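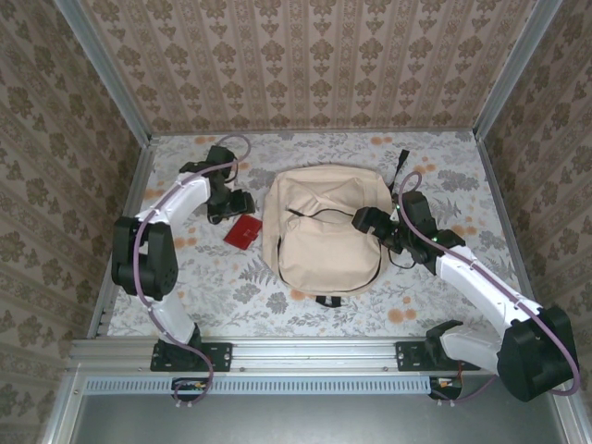 *The two-arm cell, with backpack and red wallet on the tabletop.*

# Arranging a group visit to the Satgate open day: what should visitors be told beforehand?

**Posted by Kha Chu** in Visits and Events

I am responsible for organising a visit to the Satgate open day in May on behalf of the Panyasiri adult learning centre. Our party will number 50, most of whom have had no previous contact with robotics. The programme sent to us lists a demonstration of a two-arm cell handling everyday belongings, and the picture at the head of this page is the one supplied with it.

I should be grateful for advice on the following matters from members who have attended or hosted such a demonstration.

- Whether a party of this size can be shown the cell together, or must be divided.
- Whether our learners may bring their own bags or purses for the arms to handle. Several have already asked.
- What explanation would be suitable for people who expect to see something resembling a factory machine. One learner has enquired why the cell is papered like a sitting room and has a flowered tabletop, and I was unable to give a satisfactory reply.

The booking form must be returned shortly and allows very little space for remarks. I have read the general guidance on this site concerning museum visits, but it does not address live machinery.

---

**Vichien Boonyarit**

I assisted with visitor arrangements at the Zorkine open day, where a comparable cell was shown, and can offer the following.

A party of 50 should be divided. The tabletop is small and the arms are mounted along its near edge, so that anyone standing behind the second row will see very little. We admitted visitors in groups of 6, with the remainder attending a talk in the adjoining room. This took most of the afternoon and should be reflected in your coach booking. If the host can provide a screen showing the table from above, larger groups become practical, and you may wish to ask for this in writing.

With regard to personal belongings, our rule was that visitors' own property was not placed in the cell. Straps can catch and contents can be damaged, and our insurance made no provision for either. Please ask Satgate for its own rule and pass it on to your learners before the day, as a refusal at the door causes disappointment.

As to the wallpaper and the tabletop, I cannot speak for Satgate. At Zorkine the coverings were changed from time to time so that the system's cameras would meet a variety of backgrounds. A home contains patterned surfaces, and a system accustomed only to a plain bench may perform poorly when placed before one. Our visitors found this easy to follow. It is also helpful to explain that a soft bag is a harder object than it appears. A box keeps its shape when gripped, whereas canvas folds, and the arms may need several attempts.

Visitors should be asked to remain behind any marked line and to keep their hands outside the cell at all times, including when the arms are still. Any member of your party who uses a wheelchair should be offered a place at the front, and the host should be told in advance.

---

**Prarkerent Visits Desk**

We took 98 people to an event of this type and it was satisfactory. The hall was licensed for 200 so there was no difficulty with numbers. Bring water. The talk was rather long and the café closed at 3 pm.

We did not ask about bags.

---

**Kha Chu**

I am obliged to both members. I have written to Satgate regarding smaller groups, the overhead screen and the rule on personal belongings, and have informed our learners that their own bags are to stay with them until a reply is received. The coach has been rebooked for the later departure.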